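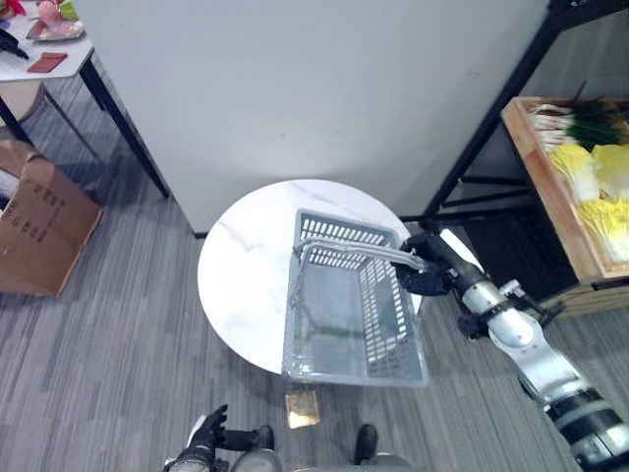
The right hand takes the basket by its handle during hand trials at Tuketen.

Tuketen puts two robot hands through the shopping, and publishes the marks

For immediate release, May

Tuketen, the independent test workshop for robot arms and hands, has published the results of its first side-by-side trial of multi-fingered hands on household and shop tasks. Two hands were entered, the Ifans and the Gundora. Both were asked to pick up, hold, carry and put down a plastic basket with a metal handle, a job most people learn before they can spell it.

The trial, named Even, takes its title from its one firm rule, that both hands get the same arm, the same controller, the same table and the same basket. Makers are welcome to watch. They are not welcome to bring their own basket.

Even is made up of 4 tasks. In the first, the hand closes on the handle where it stands up over the basket. In the second, it lifts the basket clear of a round marble-patterned table and holds it level. In the third, it carries the basket across carpet. In the fourth, it sets the basket down again and lets go, which sounds like the easy part and scored worst for both entrants. Each task was attempted 20 times with each hand, and every attempt counted, including the ones the operators would have preferred to discuss first.

The Ifans was the steadier of the two on the lift. Its fingers close slowly, and the basket stayed level once it was off the table. It was less happy when the handle had flopped to one side, and tended to wait for a better offer. The Gundora was quicker to the handle and far less fussy about where it found it, but it squeezed harder than the job needed and let the basket swing on the way across the room. On the set-down, both hands showed a marked reluctance to part with the handle. The Ifans opened in good time and then brushed it on the way out. The Gundora opened late.

Tuketen has not named an overall winner. The scoring sheet would allow it, but a buyer who wants baskets carried gently and a buyer who wants them carried before closing time will read the same table differently, and both will be right to.

"We have sat through a great many demonstrations in which a hand picks up a foam cube," said a spokesperson for Tuketen. "The cube always does very well. We wanted something with a handle that moves, a load that shifts and a chance of embarrassment."

The workshop also compared two control settings on each hand. The first gives the operator direct command of every finger. The second offers a small set of ready-made grasps and leaves the rest to the controller. Operators said beforehand that they would prefer the first. They scored better with the second, and several have asked for this to be described as a close result. It was not especially close.

A marble-patterned top was chosen for the table after early runs on a rubber mat, where the basket stayed put however badly it was approached. A shiny top is less forgiving, and is also closer to what a hand will meet in a kitchen or a café. The vegetables kept nearby are for the next round, in which the basket will have something in it. Tuketen expects napa cabbage to be a fair opponent and spring onions to be an unfair one.

The full results include scores by task, notes on each failed attempt, and the settings used for both hands, so that anyone with an arm, a basket and a free Sunday can repeat the work and write in to disagree. Corrections will be printed. Complaints about the basket will be filed.

Makers wishing to enter a hand in the second round of Even should contact the Tuketen trials desk. Hands must fit a standard wrist mount and arrive with a working cable, a request included on the strength of experience. Entry is free, return postage is not.

Notes to editors

Tuketen tests arms, hands, cameras and controllers for buyers and makers. It builds none of them and takes no commission on sales.

Even is a comparison of complete hands as supplied. Neither entrant was adjusted by its maker once scoring had begun.

Test sheets and further pictures are available from the Tuketen press desk.

Ends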